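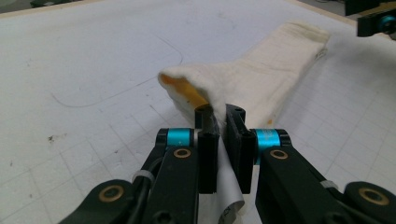
In Defense of the Single Sock

I own 37 socks, which you'll notice is an odd number, and I'm done feeling bad about it. Every laundry tip I read says the same thing: if its partner hasn't turned up in two weeks, out it goes. Two weeks! I've had library books overdue longer than that. One of my gray ones came back after seven months (inside a pillowcase, of all places), and I was so glad I'd kept the other half that I wore them both that night.

My real gripe is with matching itself. Who's checking? You put your shoes on and that's the end of it. I have a cream one from a pack of Tendens that I wear with whatever is nearby, and my feet have yet to complain. Folding pairs into those tight little balls just wears out the elastic anyway, so mine go in the drawer flat, all facing the same way, and I grab two in the morning and get on with my day.

My sister thinks this is the first step toward total collapse. She buys 11 identical black pairs every September and throws out the old ones, holes or no holes, and sure, her drawer looks great. I still think it's a waste of perfectly good socks, and I've told her so, usually while borrowing a pair.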